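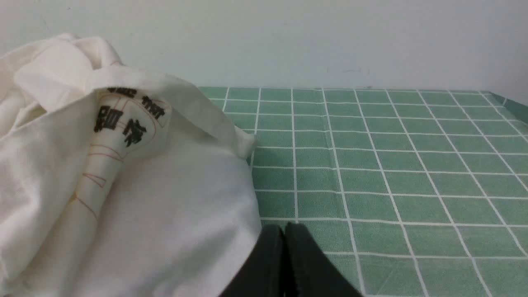 According to Yuto Kinoshita, any visitor to a basketball arena ought to be shown the floor before the seats, and ought to see it with the lights at practice level. The remark was made at the side door of the Skemstead Arena, and the tour was arranged in that order.

## Report on the visit to the Skemstead Arena and the Kuroda practice hall

The Odville Basketball Association was invited to view both buildings on the November open day, ahead of its decision on where to hold the district finals. The delegation was made up of two members of the competitions office, the head of officiating, and one coach from the women's division. This report sets out what was seen and heard. It is issued to member clubs together with the finals calendar on Wednesday, December 31, 2025.

### Arrival and access

The arena stands at the north end of Skemstead, a short walk from the railroad station. Team buses enter from the service road on the east side. The turn is tight, and a full-length coach would need to reverse once to line up with the team door. The arena has agreed to keep the three parking spaces opposite the gate clear on game days.

Public entrances are on the west and south. Only the south doors were in use during the open day, and the line at mid-morning reached the ticket windows and bent back toward the street. Staff opened a second pair of doors after a short wait. The delegation asks that both be open from the start at the finals, as spectators for the first and second games will be arriving and leaving at the same time.

### The floor

The playing floor is maple, laid in 398 panels over a rubber-backed base. It is taken up six or seven times a year for concerts and trade shows. The floor crew lifted one corner panel and let the delegation look at the locking edge, then set it back and walked the joint. The head of officiating bounced a ball along the baseline and both sidelines and found one soft spot, near the corner in front of the visiting bench. The crew had already marked it with tape.

The painted lines match the current rules, including the restricted area under each basket. A second set of lines for youth games is visible in pale gray. The coach considered these faint enough to be ignored by players, though she noted that they show up more strongly from the upper seats.

Both baskets are portable units made by Zultex. They were rolled out, raised, and leveled in 9 minutes by a crew of four. The rims were tested in the presence of the delegation and gave the same reading on both sides. A spare unit is stored behind the north stand. It is an older model and its padding is worn at the base; the arena has been asked to replace the padding or to confirm that the unit will not be used.

### Scorer's table, clocks, and replay

The scorer's table seats eight. The shot clock operator sits at the far left and has to lean forward to see the near corner past the bench, and it was suggested that this seat be moved one place toward the center. The arena had no objection.

Game clock and shot clocks are wired, with a wireless backup. When the main cable was pulled during the demonstration, the backup took over with no loss of time on the display. The horn is loud at floor level and rather weak in the upper corners.

There is a replay monitor, but it faces the first row of spectators. Officials who reviewed a play would do so with people reading over their shoulders. The head of officiating regards this as the one serious fault in the setup and will not sign off on the table until the monitor is turned or screened.

### Team rooms

Four team rooms are available, all on the same corridor. Rooms 1 and 2 are large, with a treatment table, a whiteboard, and ten showers each. Rooms 3 and 4 are smaller and share a shower area. On a day with three games this will require careful timing. The delegation proposes that teams in the final itself be given Rooms 1 and 2 regardless of seeding, and that earlier teams leave Rooms 3 and 4 within forty minutes of the last horn.

The officials' room is on the opposite side of the building. Reaching it means crossing the public concourse. A member of the arena staff will walk with the crew at halftime and after each game -- a simple measure, and one that several clubs requested after last season.

### Seating and sight lines

Capacity for basketball depends on how many of the folding stands are pulled out. The full lower bowl was set up for the open day. With the upper stand on the west side closed, the arena holds roughly 1000, and this is the layout under discussion. It would suit the women's and junior finals well. The men's final drew a larger crowd last year, and the upper stand should be opened for that game.

Members of the delegation sat in each section during the afternoon scrimmage. The view is good almost everywhere. In the last two rows behind the south basket, the support arm hides part of the lane, and the arena sells these seats at a lower price with a note on the ticket. Places for wheelchair users are at floor level in the southeast corner and halfway up the west side. The floor-level places are close to the cheering section, and families may prefer the west side.

### The Kuroda practice hall

The Kuroda hall is nine blocks from the arena and is used by the local club throughout the season. It has two full courts side by side, separated by a net that reaches the ceiling. The hall was busy during the visit. A junior group was working on outlet passes on one court and a shooting drill was under way on the other, with a target of 49 makes from five spots before the group could move on. The coach asked about the odd number and was told that the final shot of the drill is a free throw taken by the youngest player, and it is not included in the count.

Ceiling height is adequate. The walls behind the north baskets are close to the baseline and are padded to just above head height. Players driving hard to the rim will notice the difference from the arena, where there is a good deal more room. For shootarounds and light practice on finals weekend the hall is entirely suitable. The delegation would not recommend it for games.

Heating is switched on two hours before the first booking. Teams with an early slot should bring warm-up layers.

### The scrimmage

The open day closed with a public scrimmage between two mixed squads from the Skemstead club, played in four eight-minute periods. The result was not recorded on the official sheet. Play was quick and at times careless, with a number of long passes going straight out of bounds, but the second half improved once both sides settled into a half-court game. The blue squad ran a good high screen on the left side several times in a row and scored from most of them. The white squad switched to a zone and the scoring slowed.

Two trainee referees from Odville worked the last two periods with a senior partner. Their signals to the table were clear. Their positioning on fast breaks needs attention, and they have received separate notes.

### Matters still open

The following points were left with the arena for a written reply:

- turning or screening the replay monitor
- repair of the soft spot in front of the visiting bench
- padding on the spare basket unit
- opening of both sets of south doors
- the price of hot food at the concession stands, which clubs have raised before

On rental, the arena has offered the same daily rate as last season, with the floor crew included and the Kuroda hall charged by the hour. The offer covers Saturday and Sunday. A Friday evening setup would be charged at half the daily rate, and the competitions office is in favor of accepting it.

Clubs that wish to comment on the choice of venue may write to the competitions office in Odville. Comments on team room assignments should come from the head coach. The association thanks the staff at both buildings for their time, and the floor crew in particular, who stayed past the end of their shift to show the storage area under the north stand.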